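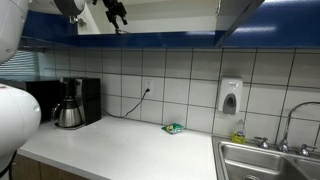 The Case Against the Clear Counter

Every September the same advice comes back. Summer is over, the kids are in school, and it is time to "reset" the kitchen. Take everything off the counter. Put back only what you use every day. Then, if you follow the newer school of thought, put that away too.

I have been hearing this for long enough that I'd like to see some evidence. What exactly do we get for it?

I make coffee at home in a plain black drip machine. It makes a pot, the pot gets drunk, and the machine stays where it is until the next morning. According to a kitchen planning booklet from Fosidlow that came in my mail, this machine is "visual noise" and belongs in something they call an appliance garage. The garage is a cupboard with a door that lifts up. It costs $586 before anybody installs it. For that money I would get to open a door, drag the coffee maker forward so the steam doesn't ruin the cabinet above it, make the coffee, wait for the thing to cool off, and push it back. I do none of those steps now, and I don't feel the lack.

The booklet also wants the cord hidden. I understand that cords are ugly. But a coffee maker has to plug in somewhere, and in most kitchens the outlet is up on the tile, over the counter, so that is where the cord goes. You can see it because it is doing its job. People who unplug the machine and coil the cord up every day have my respect, though I suspect there are fewer of them than claim to be.

Then there is the sponge. I have read more than one article that treats a sponge left in view as a moral problem. The recommended fix is a little tray, or a holder stuck inside the sink, or a drawer that tips out from the cabinet front. I had one of those tip-out drawers in my last apartment, on Cabrera Street. It smelled like a pond. A sponge needs air, and the counter has plenty of it.

My friend Lachlan MacAulay took the whole program seriously. He cleared his counters down to the tile, bought matching bins from Edon, and moved the microwave into the pantry. For a couple of weeks he sent pictures. I visited at the end of the winter and the microwave was back in the corner, next to the coffee maker, where it had always been. I asked what happened. He said he got tired of carrying soup across the room.

I should be fair to the other side. There is such a thing as too much on a counter. If you have to move a pile of mail to chop an onion, the mail should go somewhere else. Grease settles on anything near the stove, and fewer things out means fewer things to wipe. White tile with dark grout looks better when you can see more of it. I grant all of that, and twice a year I throw out whatever has collected behind the toaster.

What I don't buy is the idea that an empty surface is a cleaner one. It is easier to photograph. A thermal carafe takes up the same amount of room in a cupboard as it does outside, and the cupboard was already full of pans. When the advice says to put things away, it assumes there is an "away," usually a large one, with shelves that slide. The apartments I have lived in came with 2 deep cabinets and one shallow one that wouldn't close.

A column I used to like in Liter, back when it was mostly recipes, told readers to live for one month with nothing out and "notice how calm you feel." I tried it. I lasted until a quarter past six on the fourth morning, in my socks, looking for the coffee filters in a cabinet I had chosen for them myself. I put the machine back by the outlet and left the filters on top of it, and they are still there.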